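Packing Mixed Dishes in a Single Plastic Bin
27 Mar 2025
By Līga Luik

These notes cover short-term packing of everyday dishes: plates, bowls, cups and glasses that have to leave a cabinet for a few days while shelves are painted or a counter is replaced. They do not cover shipping. A bin carried down a hallway by hand takes far less abuse than a carton in a truck, and the packing can be correspondingly lighter.

Bin selection

Use a rigid open-topped bin with tapered sides. Tapered bins nest when empty and are easier to load, but the floor is always smaller than the opening, and the floor is the measurement that matters. Measure it on the inside, flat area only, excluding the curve where the wall begins. A dinner plate that passes the rim with room to spare may not lie flat at the bottom.

Weight sets the upper limit. A full bin should be one that a single person can lift with a straight back and set down without dropping the last inch. Ceramic is dense, and a bin filled to the rim with plates will usually exceed that. Fill by weight first and by volume second. My own bins are from Grudelham and have held up, although the handles are narrow and uncomfortable with thick gloves.

Staging

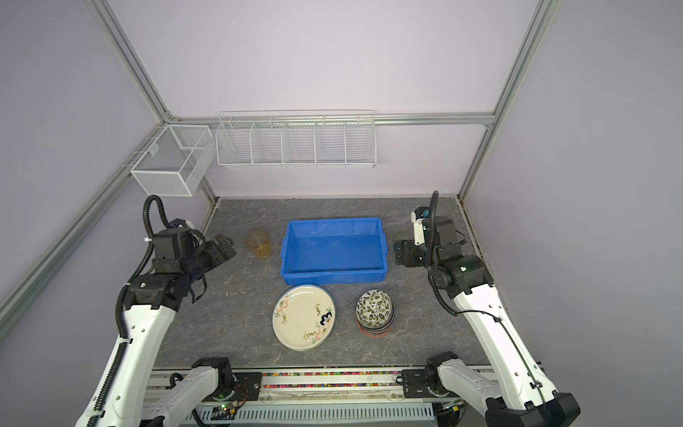
Staging means setting everything out on a hard, level surface before the first piece goes in. Leave enough clear surface on every side of the bin to set a piece down again if it does not fit. Bowls of one pattern can wait as a stack, like the leaf-print ones to the right of the floral plate, since they will be separated again at the wrapping stage. A glass is better kept on the opposite side of the bin from the stack, as the amber one is, so that a hand reaching for bowls does not pass over it. Keep each type in the same position for the whole job.

Wash and dry everything before staging. Moisture trapped between a foot ring and the glaze beneath it leaves a mark, and damp paper sticks. Unglazed foot rings hold water longer than the rest of the piece. Stand them upside down on a towel overnight if time allows.

Check each rim with a fingertip for chips. A chipped rim will scratch the piece it rests against, and it should be wrapped separately or discarded. Hairline cracks can be found by tapping lightly with a knuckle: a sound piece rings, a cracked one gives a dull, short note.

Order of loading

Line the floor with a folded towel or two layers of corrugated cardboard. Bubble wrap is acceptable but shifts underfoot when the bin is tilted.

Plates go first. The usual advice is to stand them on edge, and for a long trip that advice is correct, because a plate takes a vertical shock better through its edge than through its center. Standing plates must be supported on both faces. A plate left to lean against a tapered wall will slide down as the bin is moved. If there are only one or two plates, lay them flat on the liner and use them as a base.
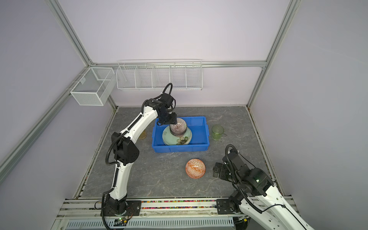 Bowls follow. A bowl set upside down on a flat plate is stable and puts its load on the full circle of the rim. Place a sheet of paper or thin foam between the two. Do not put a second heavy bowl on top of a glass one. Glass bowls with a cut or molded pattern have thin spots that are not obvious from the outside.

Cups with handles are loaded last, with handles pointing toward the center of the bin and never against the wall. Drinking glasses stand upright in their own row. Stuff the inside of each with crumpled paper. Do not nest glasses, even when they are the same shape, because they wedge together with small changes in temperature.

Mixed sizes

Bowls from several different sets cause most of the difficulty. Diameters vary slightly, foot rings vary more, and two bowls that appear to nest may be touching at only one point. Test each pair before wrapping. Rotate the upper bowl a quarter turn with light pressure. If it rocks, it is bearing on a high spot and the pair should be separated. 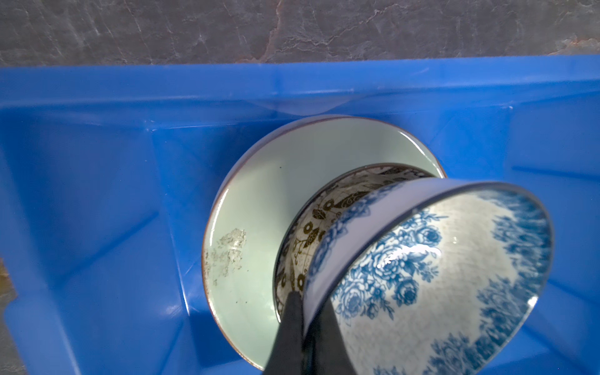

Can bowls and plates share one bin without dividers?
They can, as long as paper or cloth fills the gap wherever two pieces would touch. Fill the voids until nothing shifts when the bin is tilted slightly to each side. For more than a short carry, cut dividers from corrugated cardboard.

Dividers should reach to just below the rim. Cut the slots halfway through each sheet and slide the sheets together so they lock. Corrugations should run vertically, which gives the divider its strength in the direction of the load. I have used the ready-made set from Trendusard and found the cells too small for cereal bowls, though they suit mugs well.

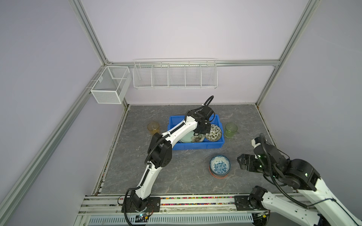 Leave some clearance between the highest piece and the rim. If bins are to be stacked, the load from the upper one must pass through the walls of the lower, never through the dishes. Open bins without lids should not be stacked at all. Place them side by side on the floor against a wall and cover them with a sheet to keep dust out.

Labeling

Write the contents on masking tape and put the tape on a short side. Tape left on plastic for more than a month tends to leave adhesive behind. Cooking oil on a cloth removes it; follow with dish soap.

Unpacking

Unload in reverse order, onto the same kind of level surface. Lift cups by the body. Do not pull on a handle to free a cup that has wedged against its neighbor; remove the packing around it first.

Rinse everything once before it goes back in the cabinet. Paper leaves fine dust, and newsprint leaves ink, particularly on matte glazes.

Correction from February: the earlier version of this page gave the divider slots as two-thirds of the sheet height. Diarmuid Ó Néill wrote to point out that the sheets then fit loosely. The figure should be one half, as given above.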